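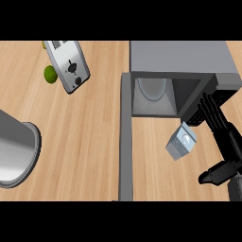 A silver toaster on a light wooden countertop, with a black robotic hand among the kitchen things.

In June the boxing hall in Pavach will be full again. It holds a little over 3000 people, and for the return fight between the two local middleweights every seat was sold in one morning. I am glad for the sport, and I will be there myself. But I would like to use the weeks before the fight to argue about something which the promoters do not put on any poster: the way our boxers make weight, and why I think the weigh-in on the day before the fight should end.

I should say where I stand. I boxed as an amateur for six years at the Dullorov club, without great success, and after that I helped in corners for much longer. I am not a doctor. What I know about losing weight I know from the changing room, from holding the towel and from standing next to the scale. People who only watch the fights on television know the weigh-in as a piece of theatre. Two men in their underwear look at each other, somebody pushes somebody, and the next day there is a fight. For them it is the fun part. For the boxer it is the end of the worst week of his year.

The rule in our region is simple. The boxer steps on the scale at one o'clock in the afternoon, and he fights the next evening, usually after nine. Between these two moments he has more than 30 hours to eat and drink. So every trainer makes the same calculation. If my boxer can be at the limit for five minutes, he may be much heavier when the bell rings. The limit of the middleweight class is then a number for the photographers, and in the ring we see two men who belong in a higher class, tired from pretending that they do not.

I did this myself when I was young and I was proud of it. For a tournament in Marino I lost the last two kilos by running in a plastic suit, and then I sat in a warm car with the windows closed. I made the weight. I remember that I could not close my hand properly on the pen when I had to sign the paper. I ate rice and bananas until midnight and the next day I lost on points to a boy who walked around all week at his normal weight and slept well. My trainer told me that I had lacked the will in the third round. I believed him for years. Now I think I lacked water.

The defenders of the present rule are not stupid people and I want to be fair to them. Their first argument is about health. If the boxers were weighed on the day of the fight, they say, they would still dry themselves out, and then they would go into the ring with no time to recover. This would be more dangerous than what we have now. It is a serious argument, and it is the reason why the weigh-in was moved to the day before in the first place. I accept that a change made from one day to the next would bring this danger. Some boxers would try the old way in the new system, and one of them might be badly hurt.

But I think the argument proves less than its friends believe. It says that a boxer cannot be stopped from drying himself out, so we must give him time to repair the damage. In practice the extra time became an invitation. A man who had only two or three hours between the scale and the first bell could not afford to take off eight kilos, and he knew it. A man who has a day and a half can at least imagine that he will get everything back. So he takes off more than his father's generation did, and the next year his opponent takes off more as well. Neither of them wins anything by it, for both come in equally heavy and equally empty.

The second argument is about money, and I find it more honest. The weigh-in sells tickets. In Pavach last autumn the promoter put the scale in the shopping centre and 3293 people signed the guest book, more than can fit in the hall. The bars were busy, the sponsor was happy, and a fight that falls through is at least known one day early, so that a replacement can be found or the tickets given back. I do not laugh at this. Without the sponsor there is no hall, and without the hall our young boxers must travel to the coast for every contest.

Still, the show and the official weight do not need to be the same thing. Let the promoter have his stage and his music, and let the boxers stand on a scale there if people want to see it. The number that counts could be taken in a quiet room on the day of the fight, with a doctor present. And to avoid the danger that I described before, there should be checks in the weeks before it. A boxer who has signed for a contest should be weighed 13 days before, and again in the last week. If he is too far above the limit at the first check, he fights in the class above or he does not fight.

The club in Vevov has done something like this with its juniors for several seasons. Their trainers keep a small notebook for every boxer, and a boy who comes to training too light gets sent home to eat. It is not a perfect system. Parents complain when a son cannot enter the class where they expected a medal, and once the club lost a good heavy junior to a neighbour that was less strict. But I have sat at their tournaments many times and I like what I see in the third round. The boys can still lift their arms. They still move their heads.

This brings me to a thing which I believe even people without any interest in health should care about, and that is the quality of the boxing. We paid in November to see the first fight between our two middleweights. For four rounds it was the best thing I had seen in that hall. Then one of them went flat, his jab became slow and short, and the second half was a long lean against the ropes. The newspapers wrote about heart and about age. I had seen his face at the weigh-in, with the skin tight on the cheeks and the lips white, and I do not think that heart had much to do with it. I cannot prove this. But I would have liked to see him fight that man at a weight where he could have eaten breakfast all week.

I also hear that boxers are adults and must decide for themselves. It is true for the champion with a nutritionist and a contract. It is less true for the boy who takes a fight on short notice for a purse that hardly pays his petrol. Somebody telephones and asks if he can make the weight, and he knows that if he says no, the next telephone call goes to another boy. In this moment he is free in the same way that a man is free to accept bad wages. A rule that applies to everyone would let him say no without losing his place.

Perhaps some of my proposals are too strict. I could live with a weigh-in on the morning of the fight instead of the afternoon, and I could live with two new weight classes if this makes the step upwards smaller. I would even accept that the title fights keep the old rule for one more season, while we see how it goes with the six-round contests. What I find hard to accept is that each year we talk about gloves, about the number of judges, about the size of the ring – and the scale stays where it is.

As for the return fight, I have my ticket, and if you are 100 metres from the hall in the afternoon of the weigh-in you will hear the music. Go in and look, it is free. Look at their lips and at how they walk down the three steps from the stage, and then think about the fact that they have to box the next evening.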